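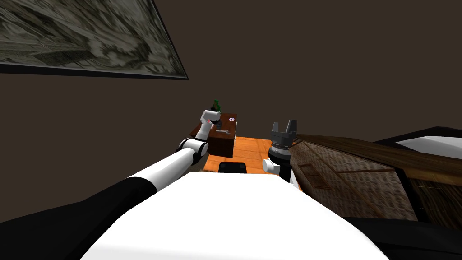 Member notice on artwork in shared rooms. The residents' association at Telau asks that members check their hanging hardware before the June inspection. A picture in a thin black frame hanging at an angle on a dark brown wall, its lower edge tilting down to the right, should be rehung on two hooks set level. A single wire on one nail is no longer accepted for any frame wider than 14 inches.
Posted by evandenbroek, Jun 20, 2022

Telau Residents > Forum > Common Rooms > Wall Hangings

jvisser_4B
I request clarification. Does the rule apply to pieces hung before the current lease? Mine has held on one nail for 200 weeks.

evandenbroek
It applies to all pieces, regardless of date.

dinh.vo
I must respectfully disagree. Two hooks mean two holes, and the lease charges for each hole. The association should first settle this with Van Dijk – the managing agent – in writing.

LVanhove
Small felt pads on the lower corners keep a frame from shifting and require no drilling. I propose that they be allowed.

evandenbroek
The proposal is noted. Pads may be used in addition to the hooks.

dinh.vo
My objection stands.

This site uses cookies. Accept | Settings
Contact the association | Back to top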